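From: Eldana Tefera
To: verent-teleop list
Date: 2024-02-11
Subject: Re: [verent-teleop] Grasp point for bowl stacking demos

> We have two operators closing on the near rim of the bowl and one closing on
> the far rim. Does Berhe care which, as long as each operator is consistent?
> Also, should the second arm be parked or just left wherever it ended up?
> - Clisthorpe bench

It matters more than I expected. We collected 224 episodes on the two-arm table, all by remote control, and trained once on the mixed set and once on the 80 that approach the far rim only. The smaller set gave the steadier policy. With the mixed set the wrist hesitated over the middle of the bowl and then drifted down onto the pattern.

For the far rim, bring the wrist in over the platform first, then angle the gripper down with the fingers open, and pause there before closing. A short pause is fine. Long ones get trimmed by the Berhe filter, which cuts anything idle for more than 500 ms. 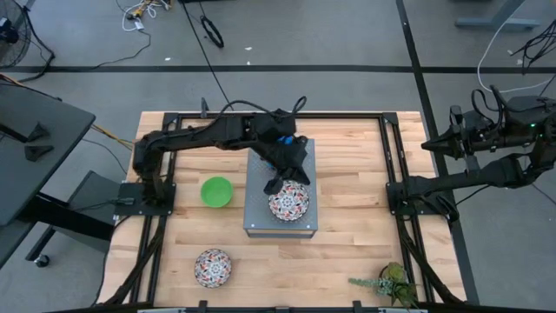
Left arm at the far rim, fingers open. Right arm held clear of the bowls.

On the second question, park it. Gripper off the table, same joint angles at the start of every episode. We lost 74 episodes to a right arm that began somewhere different each time, and I would rather not relabel those again.

The patterned bowls are from Wokimport. Keep a plain one in the workspace as well, and move it between episodes - otherwise the policy learns a position and ignores the color.

I plan to repeat the comparison with near-rim grasps in March. If Clisthorpe can send the near-rim episodes with raw timestamps, I will run them through the same config.

Eldana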